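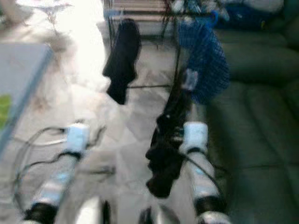 How a Wrestling Match Is Scored

Wrestling is a sport in which two people try to control each other on a mat. Hitting and kicking are not allowed. The rules below are the ones used in the children's class at the Gestix hall in Dindville. Other clubs may use different ones.

Before the match

Each wrestler is weighed. The scale shows the weight in kilograms, and wrestlers of similar weight are put in the same group. A heavier person is harder to lift and harder to push, so a match between two very different weights would not be fair.

Starting

Both wrestlers stand in the center circle and shake hands. The referee blows a whistle and the match begins.
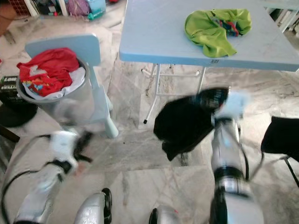 Scoring points

A takedown is worth two points. It means bringing the other wrestler from standing down to the mat and staying in control. An escape is worth one point. It means getting free from underneath and standing up again.

A pin ends the match at once. To pin someone, a wrestler holds both of the other person's shoulder blades flat on the mat – the referee decides when they have been down long enough. The score before the pin no longer matters.

Stopping

A wrestler who is hurt or wants to stop taps the mat or the other person twice. The other wrestler must let go right away. The referee can also stop a match at any time.

If the points are equal at the end, the wrestler who scored last wins.

Updated 28 February 2021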